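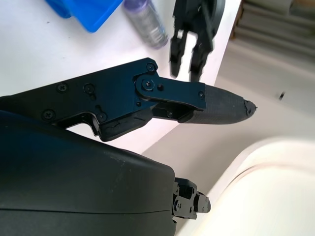
Gallery > Rooms and Storage > Sorting the toiletries

Washroom Supplies, Tindden House

Tindden House has 52 guest rooms on 2 floors, and every room gets a small set of toiletries. Until this spring the spare items were kept in one deep drawer by the linen shelves. Tubes and bottles went in as they arrived, and anyone looking for toothpaste had to take most of the drawer out first. In May we emptied it and started sorting everything into shallow plastic bins. Binta Ekwueme planned the layout and Lensa Yimer wrote the stock list.

The drawer held 136 items when we cleared it. We kept 100 of them. The rest were past date, had split seams or had lost their caps. Sample sachets were the worst for leaking, and we no longer order them.

Bins are grouped by use. Dental items go together, hair and body products go together, and razors and combs have a bin of their own. Soap bars stay in the linen room because the smell gets into everything else. Each bin goes back to the same shelf position after it has been filled. 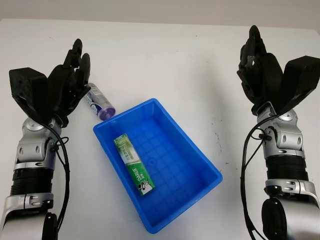
Toothpaste is the item guests ask for most, so the dental bin is filled first and sits at the front of the shelf. We leave the paste in its carton until it goes to a room. The carton keeps the tube from being squeezed and the name can be read without picking it up. A long box like the green and white Darlie one fits best laid on the slant in the blue bin, and the ribs molded into the floor of the bin keep it slightly raised. Small bottles are checked for a tight cap before they are put away, the purple-capped one on the table included. Anything with a loose cap goes to the sink shelf to be used up by staff.

The older bins came from Gebru and have straight sides. They are still in use for razors and combs. For dental items we prefer a bin with a rim that can be gripped with one hand, as the top shelf is high and the step stool is often in another room.

Labels are the next job. Lensa has tried paper ones from Esetti, which curled at the corners after a few wipes with a damp cloth. She is now testing a plastic clip-on type on the hair and body bins. If they hold up, the dental bins will get the same kind.

Stock list last updated 11 June 2024. Corrections go to Binta at the front office.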